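Reinholz on its new bond issue, October 2019

Reinholz opened its second bond issue in September, with a coupon of 9 percent. The company's finance head, who spoke to us at the Ustik office, said demand came mostly from small investors. "We had 3144 applications," she said. "The first issue had far fewer."

Is the bond secured? "Yes, against receivables. Milance rated it, and the rating is on page 21 of the offer document." Interest is paid yearly.

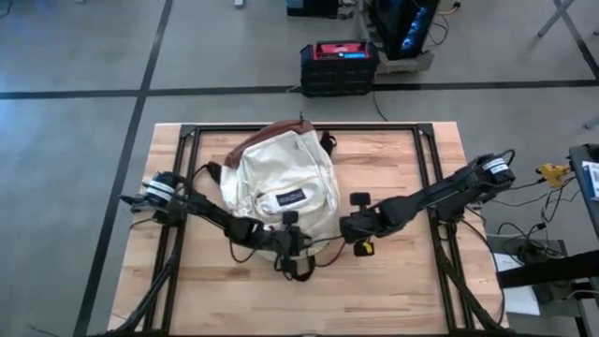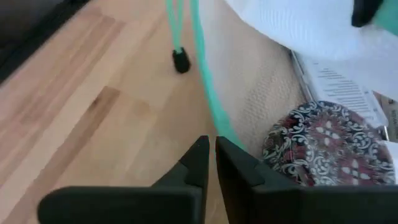
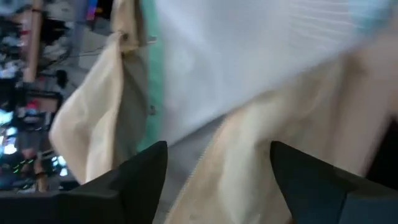 Backpack on the table (first photo) and two close views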